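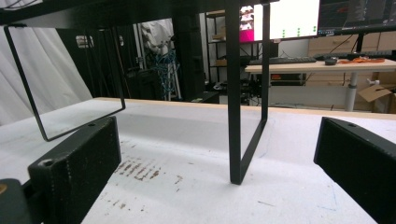 Talk notes, 16 min slot, leave 3 for questions

Open w/ the Futberg story. Six of us, one arm, whole August gone on remote control. Joris Kramer on the leader arm every afternoon, wrist taped up by the end. Get to the number fast: 1,307 demos kept.

Then: hand-held gripper, same task list. 3,623 kept. DON'T oversell, more people were collecting second time round. Say that out loud before Dirk says it from the audience.

Why teleop was slow
- no feel in the fingers. people squeeze too hard, or stop short and hover
- lag. small but you start to drive around it, and the policy learns the driving around
- resets. someone has to walk over and put the thing back. every time

Why by hand is quicker
- you just do it. new person going in about 6 minutes
- you feel contact thru the handle
- can carry it to another table, no bolting down

What by hand gets wrong (slow down here, this is the useful part)
- people move like people. Elbow goes where the arm can't reach. Els Van den Broek's filter threw a lot of these out, mention her by name
- too fast. Jamie's were lovely to watch and the arm could not follow them at all
- thin metal parts. wire racks, bent bar, anything you can grab from five directions. everybody picks a different one and the policy goes for the average, ie. the gap
- fix for that one: agree the grasp before the session, write it down. boring, worked

Side point if time: Toltia people do both, remote for the last few cm only. Jui-lin Hsueh has the plots, ask if I can show them. if no answer by lunch, skip

Demo clip. If it wont play dont fiddle, talk over it and move on

Things I will get asked
- does it transfer to a different arm? one other so far, the Idden one. partly. say partly
- how do you know a demo is good? we replay it on the arm. If it can't be replayed it's out
- cost? don't know, the Hofstetter order isn't settled, dont guess

Last slide = task list + thanks to Joris, Els, Dirk, Jamie. Leave it up durring questions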